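Nircombe lab open day, notes from the bus home

30/10/2024

Writing this fast before I forget half of it. Went over to Nircombe for the open day, the robot teaching lab they run in the old Ortner building. Badge number 153, so a decent turnout for a wet morning. Parking bad. Take the bus.

Mirjam Schwaiger did the welcome. Short, thank goodness. Her group teaches arms to do tabletop jobs by having a person do the job first, through the arms, over and over, and recording all of it. Then a model gets trained on the recordings. She put one number up on the wall, 2471, the demonstrations they had saved for a single family of tasks (picking up, moving and setting down ordinary containers). Took four months. She said the first month was mostly thrown out because the operators hadn't agreed on where to let go.

Then groups of eight round the stations. Ours started with hand guiding. You switch the arm to a mode where the motors carry its own weight and you just push it where you want it. Nicer than I expected, a bit like steering a shopping cart with one good wheel. You take hold near the wrist and walk it through the move, press a pedal to close the fingers, press again to open. I did a block into a tray. Second try was ok. The snag is that your own hands and sleeves are in all the video, so they use it for short fixed moves and not much else now.

Next room was the remote control one and that's where I spent most of my time. Two small leader arms on a bench, you hold them, and the two big arms copy. No force feedback at the grip on this version. So you squeeze and have no idea how hard, you're going by eye the whole time. Mulugeta Tamiru was running it and let people have proper long turns, which I liked. His advice: move slower than feels polite, stop completely before closing, never fix a bad grasp halfway, back off and start again. The model learns the fumbling too if you leave it in.

Asked him about bad runs. They keep some, tagged, if the operator recovers cleanly. Anything where the arm bumps the table gets dropped. Each run is marked start and end by foot pedal, and a second person goes over it later the same day — he said doing it a week later is useless, no one remembers what the operator was trying to do.

Lunch was sandwiches. Talked to two people from Brorness who want to do this for packing lines and were mostly asking about operator hours. Fair question. Answer seems to be around 4 hours a day before people get sloppy, with breaks, and they rotate.

Afternoon was a talk on Woltarside, their in-house replay tool. You scrub through a run with all the joint traces underneath and cut the dead time off the ends. Looked good, crashed once, came back. Would of liked to try it but the line was too long. They say a version other labs can use is planned, no date.

Things I'm taking back to our own shop: the pedal, the same-day check, and writing down the release point before anyone records anything. Our arms have been sitting half set up for ages and I think our trouble is less the hardware then the sloppy way we record.

Last thing, choice of objects. Mulugeta starts new operators on rigid stuff and moves them up to thin plastic once their approach is steady. A Cestbon water bottle, mostly full, screw cap on, is a good middle step I think. Tall, so a careless approach can knock it, and the ribbed sides are clear with bright highlights on them, so going by eye gets harder. The dark green label round the middle at least gives you something solid to aim at. Shadows are worth a thought too, the grippers throw big gray ones across a white tabletop, in layers where there's more than one light. I'd want to try ours under different lamps before recording anything. Mulugeta's slides are supposed to go out by email, will pass them on when they land.

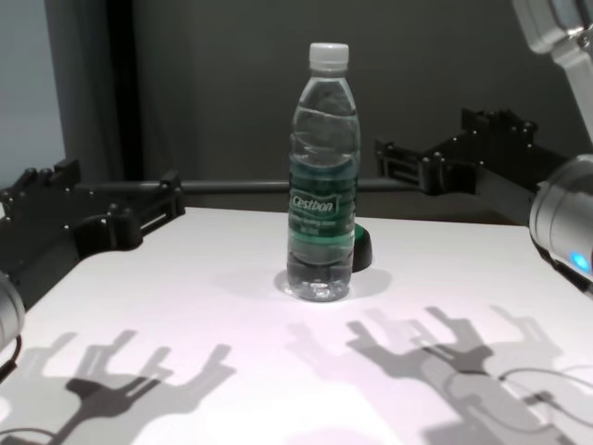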